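Okitz — a word list of Westia household talk

README, second go

G'day, and thanks for grabbing the files. Okitz is a list of 1488 words and sayings people use around the house in Westia, the sort of thing your nan says that never makes it into a proper dictionary. I started it because Gareth Gosling and I had a long argument over what you call the crusty end of a loaf (he says "nub", he's wrong, both are in there).

What's in the folder

words.csv is the main one. Columns are word, meaning, example, town and who_for. That last one is a bit odd, sorry — it marks whether you'd say it to kids, to visitors or only to family.
sources.txt lists the 47 households that sent me words, by number only. Please don't try to work out who's who, Kunton is a small place!
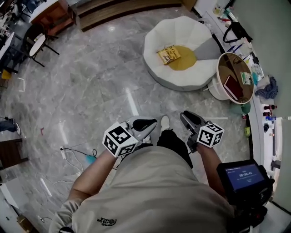

Two hand-held grippers over a grey marble floor.

Spelling was the hard bit. Most of these had never been written down, so I went with whatever the first person wrote and stuck the other versions in brackets after it. Lise Dhillon went over the lot and fixed my colour-coding, which had gone completely feral by October. If a word has a star next to it, she and I still disagree about the meaning and you're welcome to weigh in.
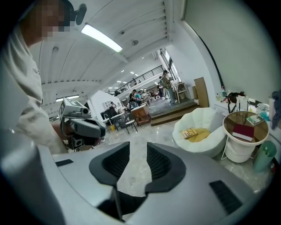

The Gill entries need a bit of care too. People out that way use "arvo tea" for what everyone in Kunton would call dinner, so check the town column before you go comparing meals. I mixed them up in the first version and got more than two cranky emails, fair enough.

Known problems

Swear words are thin on the ground (people got shy). Gardening is way overdone, because I kept asking gardeners. A few examples have commas in them, so open the file with quotes turned on or your columns will wander off.

Using it

Go for your life, schools and libraries especially. Just mention Okitz somewhere and keep the town column attached if you pass it on. New words are always welcome — send the word, the town and a sentence you'd really say out loud.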